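November 24, 2019

Back on the sourdough starters. I let the Jovville jar go way too long without a feeding (my fault, I was sure I'd fed it and the sheet says otherwise), so it had a layer of gray hooch on top and smelled like nail polish. Poured that off, kept a spoonful, gave it 50 grams of rye and 50 of water. It's bubbling a little along the side now, so I'm not giving up on it yet!

The Tellier jar is the star of the shelf. It doubled before lunch and floated when I dropped a bit in a glass — no complaints there. The Coelho one is slower and more sour, same as it was back in August, and I still think it makes the better crust. I'd love for somebody else to taste both loaves blind, since I clearly have a favorite.

Dough for the next bake is 2 loaves, batch 2121 on the sheet. I went with the Rodeo flour again and it drinks more water than you'd expect, so if you're mixing, hold a little back and then add it after the rest. Mine was soup at first, but four folds pulled it together.

Oh, and the thermometer on the shelf reads high! It said 29 when the one in the dough said a good bit less. Go by the dough one until I get a new battery in there and check them side by side. Both loaves go in the fridge tonight, scored and baked straight from cold.
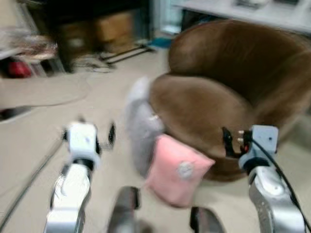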